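Progress Report to the Etard Fund
Irkwood Household Recycling Project
December 24, 2020

You asked for the second report before the holidays, and it is still before the holidays by several hours. The first report was described in your reply as "optimistic." We have tried to correct this.

Collection

Twenty buildings in Irkwood are now signed up, against a target of 38. Most of the missing ones are on the hill, where the landlords share a lawyer and the lawyer does not care for bins. We have written to him twice. His answers are very well typed.

In the buildings that did sign up, the trouble is mixed loads. People are willing to recycle and will tell you so at length in the stairwell, but one half-full jar of pasta sauce can ruin a week of clean paper, and there is always a jar. The hauler turned away nine loads this fall. We paid for those trips anyway, and they appear in the budget under "Transport, other," a line that has grown faster than anything else in the project.

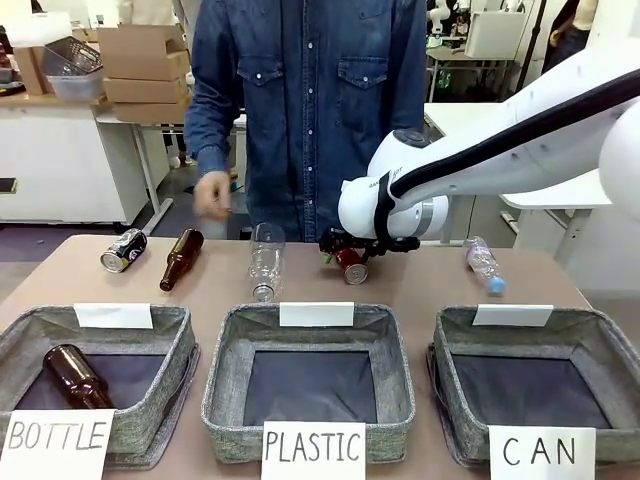 The leaflet has been rewritten. The old one ran to two folded sheets and used the word "commingled," which residents took to be a kind of plastic. The new one fits on a single side and says to rinse things. We also dropped the cartoon raccoon, who tested badly with people who have actual raccoons.

Closora, who supply the lids, delivered late and in the wrong size. The replacements fit if you lean on them. We have asked for a credit and been offered a calendar.

Moon Street drop-off

The Moon Street site opened in the fall and is the part of the project we would show you first if you visited. It takes glass, plastic and metal. It does not take mattresses, a point now made on the gate, on the fence and, following a difficult weekend, on the other side of the fence.

Hours remain the main complaint. We open when people are at work and close as they get home, an arrangement inherited from the previous operator that we have been slow to undo. Evening hours would need a second key and better lighting. We have the key.

Signs are next on the list. The printed ones from the city list every accepted item in small type, and people stand reading them with a bag in each hand. One large word seems to do more good.
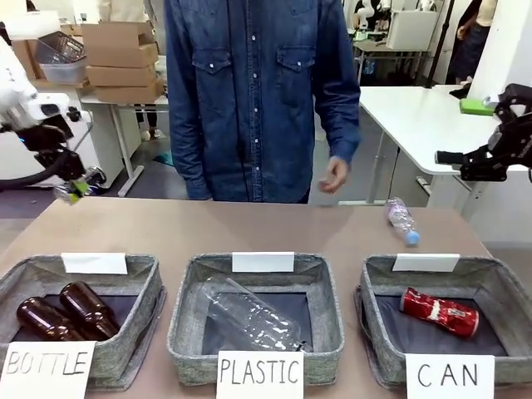

A resident of one of the first buildings wrote in to say that she would sort anything we liked if somebody would just tell her, once and for all, whether the cap stays on the bottle. She had asked three of us and collected three answers. The hauler says on. The next leaflet will say on.

Money

We are under budget on staff, having failed to hire anyone, and over on transport, as explained. We would like to move the unspent wages to pay for lights at Moon Street and a reprint of the leaflet. The form for this is attached, along with the form requesting the form.

Next period

We plan to sign up the rest of the lower town, try evening hours, and write to the lawyer again.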